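Indside Teaches Robot to Pick Up a Bar, Patiently

April 2024. Indside today released Tramura, a kit for showing a robot arm a job by remote control. An operator steers the arm through the pick up to 20 times; Tramura takes notes.

"My first seven tries were mostly a lesson in humility," said Nhyira Ackah, product lead.
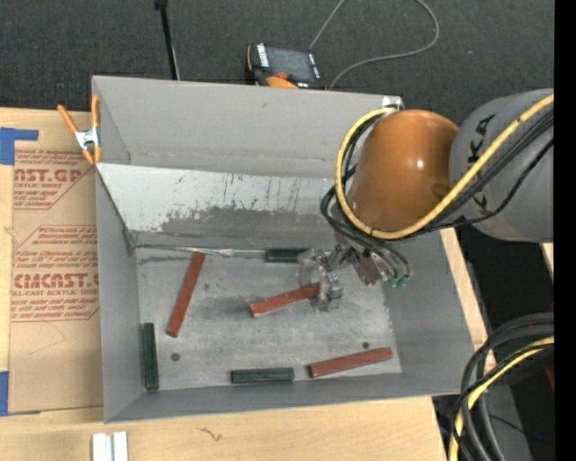 A KUKA arm and gripper at one of the bars in the bin.

Press contact: Kobina Agbenyega, Indside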